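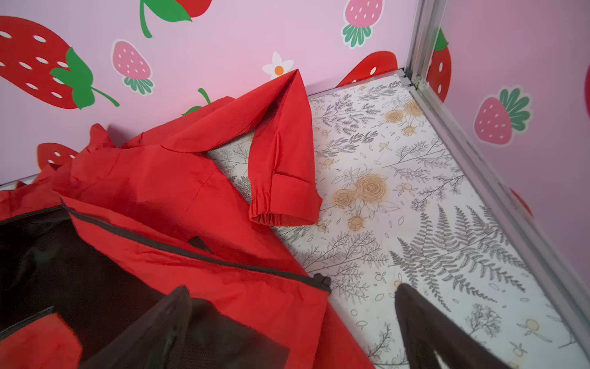
A reader in Ashby wrote to us in May to say that she'd believe in household robots the day one of them could deal with a coat dropped in the corner, and would we please stop printing articles about ones that dance. Fair enough! We took her letter along to Trindach, where a small team has spent the past two years on almost nothing but clothes, and read it out over tea.

The engineer who runs the laundry work laughed and asked if she could keep it.

"She's picked the right test," she said. "People imagine the hard bit is the folding, the neat square at the end. Folding a shirt that's already flat on a table is something a lot of groups can do now. Getting from a heap to flat, that's where my week goes."

Coats and jackets are her particular headache, and she talks about them the way gardeners talk about slugs. A towel is the same all over. A jacket has a shell and a lining that slide against each other, sleeves that can end up half inside out, a zip that is stiff where everything else is floppy. Shiny fabric makes it worse, as every crease catches the light and the software has to decide whether it's looking at an edge or just a wrinkle.

"You and I look at a jacket on the floor and we see a jacket," she said. "We know there's a second sleeve under there somewhere. The machine has to work out that the red bit and the dark bit are the same object, and that pulling on one will move the other. When I started I thought, well, how hard can that be? I was very young."

So can it do the job? I wanted a yes or a no, and got something more interesting. Isa, the team's current system, was given 102 attempts at picking up a single garment from the floor and putting it into a basket. It managed 85. The failures were nearly all with outerwear, and most of them came down to the fingers closing on too little cloth, or on so much that the whole lot slithered out again on the way up.

Hanging the thing on a peg is another matter. "Ask me about pegs when you've got an hour," she said. To hang a jacket you have to find the collar, and the collar is nearly always underneath. A person gives the whole thing a shake and lets it fall right way up — we do it without a thought, one-handed, while talking to somebody about dinner. Isa does have a version of the shake. It is slow and rather dignified, and I could happily have watched it all afternoon.

I asked why they don't simply build a cleverer hand. Two plain fingers seem a poor match for a sleeve.

"We've tried hands with more in them," she said. "They break, and they're a pain to clean, and then you spend your time on the hand. Two fingers will take you a surprisingly long way. Try it yourself, put a jacket on the floor and pick it up and turn it round with just a finger and thumb on one hand. You'll swear a bit but you'll do it. So we know the fingers aren't the limit yet. Knowing where to pinch is the limit."

(I did try it at home. She's right about the swearing.)

What teaches a machine where to pinch is mostly practice, and a great deal of it. The team has recorded 823 attempts with jackets alone and would like to reach 1,000 before they change anything else. Patterned floors go into the mix on purpose, along with busy walls, and children's-room colours, and cuffs with elastic that bunches up. An early version did beautifully on a plain grey mat and then went to pieces on a flowery rug, where it kept trying to pick up the leaves.

"That was a good day," she said. "I mean it was awful, we had visitors. But we learnt more from that rug than from the month before it."

Shops may well see this sooner than homes. Getance, which runs a returns warehouse, has asked the team about sorting coats that come back unbagged, and there the job is kinder: good lighting, one item at a time, and someone close by to sort out a tangle. A family hallway has boots in it, and a dog.

I pressed her for a date all the same. She wouldn't give one for the hallway. For floor to basket, with a person still doing the pegs, she thought a patient household could be living with something useful "before my daughter stops leaving hers on the stairs, and she's seven, so that gives me ages."

She has pinned the Ashby letter above her desk, and asked us to pass on that she'd love to know what sort of coat it was.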